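Wellow Bench Mat, 50 cm

I make these in the back half of my shop in Sosstead, and I've been using the same one at home since May. It's a soft silicone mat for small repairs, with a raised lip so screws don't roll off onto the floor (mine always did!). 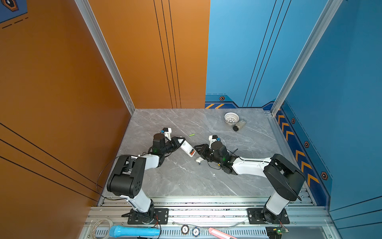
It rolls up for storage and rinses clean under the tap. There are 19 little pockets along the back edge, and yes, I do fill all of them.
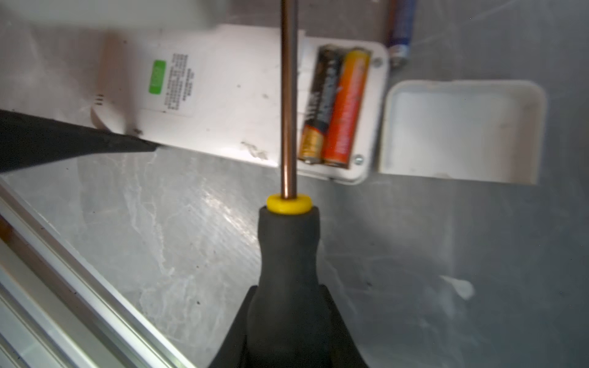
Screwdriver with a yellow collar.

Colors are moss, slate and a sort of mustard that Emanuel Zamfir talked me into.

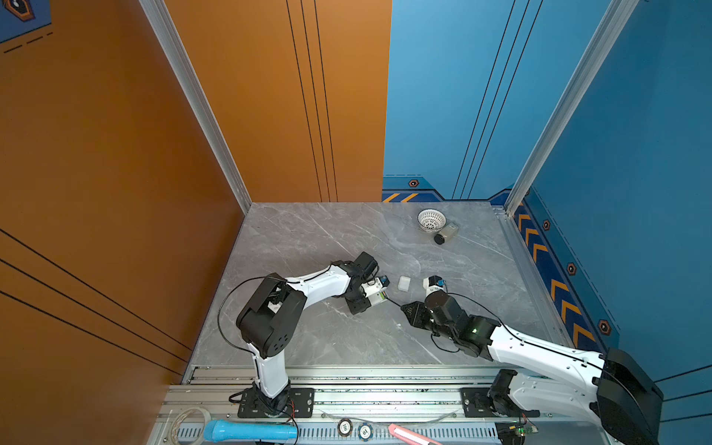
The mat grips best on smooth, flat tops, so wipe yours down first. I've tried it on my old pine desk and it slid a bit. A grey marble-patterned top with white veining looks lovely under the slate one, if you ask me.

$20, posted from Sosstead every Wednesday.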